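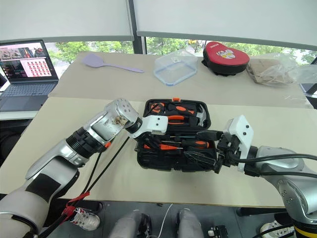 La Oficina de Objetos sin Reclamar de la compañía Swanepoel ocupaba la planta baja del edificio de Hondon, junto a los antiguos almacenes de grano. Conforme al artículo 12 del reglamento interno, todo bien depositado debía ser examinado, inscrito en el libro y devuelto a su estante antes del cierre de la jornada. Nokuthula Pretorius, inspectora de segunda clase, cumplía aquel artículo desde su ingreso en el servicio y no tenía constancia de haberlo infringido.

El 23 de junio de 2024 le fue asignado el expediente 39. El depósito procedía de una vivienda de la calle Grunudier, desalojada por impago, y comprendía un estuche negro de herramientas con cierre naranja, una espátula de color lavanda, un recipiente de plástico transparente con borde azul y una funda roja acolchada que llevaba impresa una cara de dibujos animados. El antiguo inquilino no había dejado domicilio.

La inspectora dispuso los bienes sobre la mesa, cubierta con papel beige según lo prescrito, y comenzó por el estuche. Anotó los alicates, el martillo de carpintero y los destornilladores, todos con mangos en naranja y negro. Cada pieza tenía su hueco en el plástico moldeado, y cada una ocupaba el suyo. En la casilla de observaciones escribió «completo» y, tras un momento, tachó la palabra. El reglamento exigía prueba de lo afirmado, y ella ignoraba qué había contenido el estuche el día de su compra.

Solicitó entonces al archivo el catálogo del fabricante. El archivo respondió al cabo de casi 3 horas que los catálogos habían sido trasladados a la delegación Laser y que la consulta requería instancia por duplicado. La inspectora redactó las dos copias, las selló y las depositó en la bandeja de salida.

A última hora compareció en la ventanilla un hombre de edad avanzada. Declaró haber vivido en la calle Grunudier y manifestó que no venía por las herramientas — podían subastarlas, dijo, si con ello se cubría la deuda — ni por los utensilios de cocina. Pedía la funda roja, que era de su nieta. Preguntada la relación de parentesco, no pudo acreditarla. Preguntado el valor del objeto, respondió que lo desconocía.

Nokuthula Pretorius le informó de que el plazo de reclamación se abriría en julio. El hombre dio las gracias, se puso el sombrero y tomó asiento en el banco del vestíbulo, bajo el reloj.

La inspectora regresó a la mesa. Abrió el libro por la página correspondiente, leyó los asientos desde el principio y comprobó que la funda no figuraba todavía en ninguno. Secó la pluma, cerró el libro y salió al vestíbulo con la funda bajo el brazo.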